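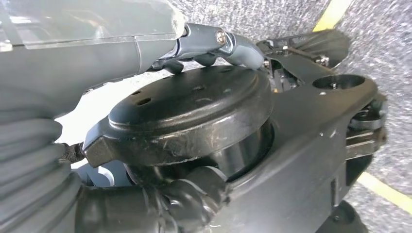
Section 2. Setting Up the Andby Proofing Cabinet

Read this section before you plug anything in. If you have already plugged it in, unplug it, read this section, and we will say no more about it.

The Andby is a warm, damp box for raising bread dough. It does not mix, knead or bake. Ganora makes other machines for those jobs and would be pleased to sell them to you.

2.1 Choosing a spot

1. Put the cabinet on a flat, hard floor. Carpet blocks the lower vent, and it will smell of yeast until you move house.

2. Leave a hand's width of clear space behind the cabinet and on each side. A stack of flour sacks does not count as clear space, however neatly you stacked it.

3. Keep it away from the oven, the radiator and the sunny window. The thermostat can only add heat. It has no way of taking any out.

4. Check that the cord reaches the outlet with some slack. Do not use an extension cord.

CAUTION: The cabinet is top-heavy until the shelves and water pan are in. Do not let children, pets or curious bakers lean on the open door.

2.2 Leveling

1. Screw all the feet in as far as they will go.

2. Lay a spirit level across the cabinet floor, side to side. Unscrew the feet on the low side until the bubble is in the middle.

3. Turn the level and repeat, front to back.

4. Go back and check side to side again. It will have moved. Accept this calmly and do both once more.

Note: A slight backward tilt is fine and helps the door close. A forward tilt will send the water pan toward your slippers.

2.3 Fitting the back cover

The back cover hides the wiring and keeps the fan from eating dish towels. It ships separately, wrapped in a film that has to come off. Plenty of people leave the film on to keep the cover looking new, and then call us about the buzzing.

1. Make sure the cord is unplugged.

2. Peel the film off both faces. Start at a corner and pull slowly.

3. Hold the cover level by its long top edge and lower it until the bottom lip drops into the channel. Do not force it. If it needs force, it is upside down.

4. Press along the top until the clips catch.

5. Fit the screws loosely, then tighten them by hand with a short screwdriver. Power drivers crack the corners, and cracked corners are not covered by the warranty.
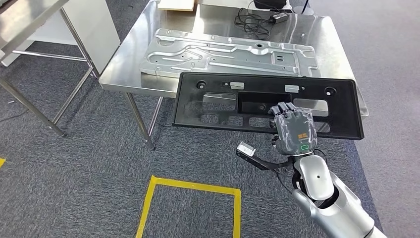
Long black panel held roughly level, fingers over the top edge.

2.4 Filling the water pan

1. Slide the pan out from under the bottom shelf.

2. Fill it to the line with cold tap water. If your kettle has a white crust inside it, use filtered water instead.

3. Slide the pan back until it stops. Walk slowly. You are carrying a wide, shallow tray of water, and it knows.

4. Empty and dry the pan after every use, including the times you plan to bake again tomorrow. You may not bake again tomorrow.

Note: Please do not add vinegar, lemon slices or lavender oil. We had a very fragrant cabinet returned last March and it is still on a shelf in the service room, with the door shut.

2.5 First warm-up

1. With the cabinet empty of dough and the pan filled, plug in the cord and press POWER.

2. Turn the dial to 9, the top setting, and close the door.

3. Leave it for 2 hours. There may be a smell like a new raincoat. Open a kitchen window if it bothers you.

4. Read the display. It should show 118 degrees Fahrenheit. That is far too hot for dough, and it is the last time you should have any reason to see the number.

5. Turn the dial back to 2, press POWER and let everything cool with the door open.

CAUTION: The shelves and the heater guard get hot during this step. Use oven mitts if you must touch them. You should not need to touch them.

If the display shows a dash in place of a number, the sensor plug has come loose behind the back cover. Unplug the cabinet, take the cover off again, push the plug home until it clicks, and put the cover back. The people who wrote the previous edition of this guide placed this advice before the section on fitting the cover, and we have had letters.

2.6 Registering your cabinet

Fill in the card and mail it to the Ganora service desk in Wulusside. The serial number is on the plate inside the door, printed in type that rewards good light. Keep your receipt with this guide, in whatever drawer you keep such things and later fail to find them.

Questions about setup go to Rizwan Wanigasekara at the service desk. Questions about why your sourdough is flat go to the recipe booklet, or to your sourdough.

Guide revised Dec 3, 2023. Replaces all earlier editions.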